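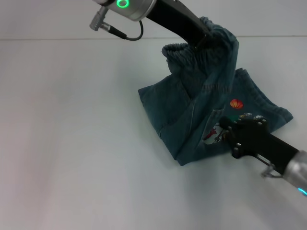

Skekia Fold Kit review: two arms, one camera, a lot of laundry

Posted May 2020

The Skekia Fold Kit is a package for people who want to record demonstrations of cloth handling and train a model on them. You get two arms with grippers, a pair of hand controllers, a head camera on a post, and recording software called Clindetti. You supply the table, the computer, and the clothes.

We have used it in our Stunville workshop since October, mostly on children's clothes. This review covers the kit as a way of gathering examples. I will not say much about training, which we do with our own code.

Setup

Bolting down the arms and the post took one morning. Lining up the camera took another. The manual gives a distance from the post to the front of the table but no angle, and the angle matters more. Too steep and the wrists hide the cloth. Too shallow and you lose the near side of the table. We tried four positions before we stopped moving it, then marked the post with paint.

The kit comes with a printed mat that helps with calibration. Take it off before you record anything. We left it on for the first set and had to throw that set out.

Recording

Each operator sits at the controllers and moves both arms at once. Clindetti starts an episode with a foot pedal and ends it the same way. A third press marks the episode as failed. I like this a lot. With our old setup we typed notes after each try, and the notes were bad.

We have kept 304 episodes so far and discarded 161. Most of the discards came from new operators. The usual mistake is pulling both grippers apart before the cloth has a clear edge, so the garment slides and ends up worse than it started. It takes a person a few sessions to learn to lift with one arm and hold with the other.

Our target is 400 kept episodes before we train again. One operator can keep 11 in an hour on pants and more on towels. Resetting the garment takes longer than you expect, and the software has no timer for it, so if you are planning staff hours, measure that part yourself.

Grippers on real clothes

Small jeans have been our hardest item. A gathered elastic waistband gives the gripper something thick to hold, and lifting by the waist works well. The trouble is that the elastic pulls the cloth back together as soon as you let go. Legs are easier to find but stiffer, and the denim holds its creases.

Patches are a mixed case. A stitched patch makes the cloth under it stiff, so a grip beside one tends to bring up more fabric than the operator wanted. On the other hand, patches are useful to the person doing the labels. With an orange basketball on one leg, there is much less arguing over which leg is which. We now keep a mix of plain and decorated pants in the bin so the model does not come to depend on them.

The fingers hold denim firmly. On thin cotton they sometimes take two layers at once, and the operator can't feel the difference through the controllers. There is no force feedback at this price. I missed it every day.

Wrist lights and cables

Each wrist has a ring light. They are bright, and they show up in the recordings when the wrist turns toward the camera. The brightness can be turned down in the settings menu, under Display, where I did not think to look for a month.

The cable at the wrist has a right-angle plug and hangs in a loop. The loop has caught on a sleeve button twice. A clip would fix this, and Skekia should put one in the box.

Software

Clindetti is stable. It has crashed once on us and lost only the open episode. Playback is quick, and joint positions and video stay in step. Export is slower than it should be – we leave it running overnight. Searching by tag works, but you can't rename a tag once it has been used, so agree on your names first. We have both "pants" and "trousers" in there for good.

Compared with the Naidu

We borrowed a Naidu two-arm set for three weeks before buying. Its arms are smoother and its controllers are lighter in the hand. Its recording software had no way to mark a failed episode, and that decided it for us. If you already have your own recorder, look at the Naidu first.

Good: pedal control, stable recording, firm grip on heavy cloth.

Bad: no force feedback, loose wrist cable, thin manual, slow export.

Rating: 4 out of 5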